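Harngate tests show table clearing still slow for robot arms

2021-05-19

Household robots remain well short of the pace needed for paid kitchen work, according to test results released by Harngate, the automation lab based in Gamport.

The lab ran 2,000 tabletop trials in April using single robot arms fitted with two-finger grippers. Tasks covered picking up play food, moving it between plates and bowls, and handling cloth. Rigid items gave few problems. Soft items accounted for most of the failed grasps, chiefly when the material lay across a dish and the gripper closed on both.

Nearly 1,000 of the trials involved soft or rumpled objects. Operators stepped in when an arm stalled or pushed a dish toward the table edge – an intervention the lab counts as a failure, even if the item is later placed correctly. 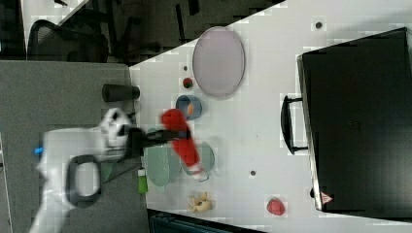
Next phase

Brarnura, which supplies the control software, plans an update that slows the arm before contact and checks grip width before lifting. The revised version will be tested on the same tasks, with the layout of dishes changed between runs.

A second site at Hrnčiar will repeat the work on shop-floor jobs, starting with bin sorting and shelf restocking. It will operate 3 arms. Harngate said it has no date for trials in occupied homes.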